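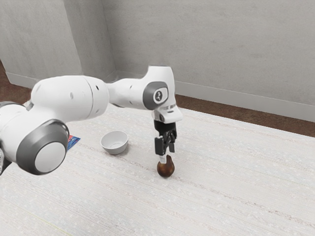

Household Notes for Residents Hosting Harbor Festival Guests

Issued by the Grullivar Town Office, Visitor Services. Revised November 2019.

Residents who have registered a spare room for the Harbor Festival are asked to read these notes before their first guests arrive. They replace the sheet handed out in October, which gave the wrong collection point for spare keys. Keys are now held at the Gradik Street counter.

The guest room

Air the room for a full day before making up the bed. Rooms on the seaward side of town hold damp well into the season, and a closed room will smell of it even when the walls feel dry. Pull the bed a hand's width away from any outside wall.

Wardrobes that have been shut for months should be emptied, wiped with a cloth wrung out in warm water and a little white vinegar, and left open overnight. Do not use scented sprays. Several guests last year reported that they could not sleep in heavily perfumed rooms.

Provide 2 towels per guest and one more for the beach. Older towels are suitable for the beach, provided they are clean and marked as such.

Sand and salt

Place a stiff mat outside the door and a washable one inside. Sand should be swept up dry. Once it has been wetted it works its way into floor joints and is difficult to remove.

Window glass facing the harbor should be rinsed with plain water before any cleaner is applied. Salt left on the glass will scratch it when rubbed. Metal door handles and hinges benefit from a thin coat of light machine oil, applied with a rag and wiped off again after an hour.

Drains in ground-floor showers should be checked weekly during the festival. Lift the grate, clear the trap, and run the hot tap for a minute. Please do not empty buckets of sand into the street gutters.

Kitchen and breakfast

Breakfast is offered at the host's discretion. Where it is offered, a simple table is sufficient: bread, butter, something hot to drink, and fruit.

Wash fruit on the day it will be eaten. Firm pears will ripen at room temperature; test them by pressing gently near the stem. Ripe fruit keeps longer in the refrigerator, and should be taken out an hour before serving. Keep bananas apart from other fruit. 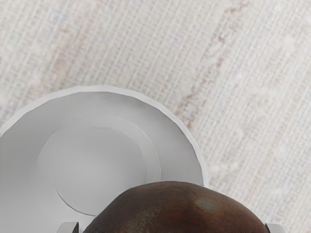

A wide bowl keeps fruit in a single layer.

White dishes that have taken on tea or coffee stains may be cleaned with a paste of baking soda and water. Leave it on for ten minutes, rub with a soft cloth, and rinse well. Scouring powder dulls the glaze and should be avoided.

Hosts should ask about food allergies at the time of arrival and write down the answer. A form is included in the host folder.

Water and waste

Water pressure on the upper streets drops in the early evening. Hosts on Softić Hill are asked to run washing machines before noon or after nine at night.

Household bins are collected twice a week during the festival. Extra bags, up to 3 per household, may be left beside the bin if they are tied. Glass must be taken to the containers behind the Zesari market hall. Food scraps should be wrapped in newspaper before going into the bin, as gulls will open a loose bag within minutes.

Noise and parking

Guests should be told that the lower harbor road is closed to cars from early afternoon. A parking permit for the school field is available to each registered host. Some 50 permits are held back for late registrations.

Questions

Questions about linen, keys, or permits should be directed to Ludmila Holub at the Gradik Street counter. Concerns about drains or water supply should be reported to Nazmiye Oral in the works department, extension 808. Hosts who need to withdraw a room are asked to inform either office in writing as early as possible, so that guests may be placed elsewhere.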